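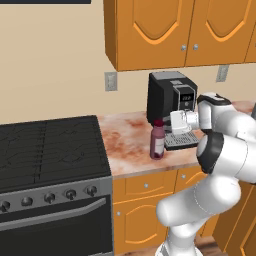 Training your legs for a long hike at altitude is mostly a matter of walking uphill on days you'd prefer not to. I started for the Gultlow climb 16 weeks out, at 5 a.m. on a Monday, which I don't recommend. Put a black coffee machine on a marble countertop between me and the front door and I will stop at it every time. Drink your cup, then go.

Week one: find a hill. Mine is Gesdale, all 229 steps of it. Go up three times at a pace where you can still complain out loud.

Week four: add a pack. Start with water bottles, so you can pour the weight out at the top and spare your knees on the way down.

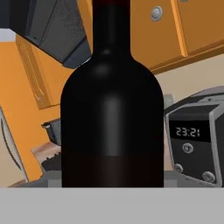
Add a little more each week and stop when your shoulders file a grievance. Break in your boots now, on the Drovia loop, where the bus still runs.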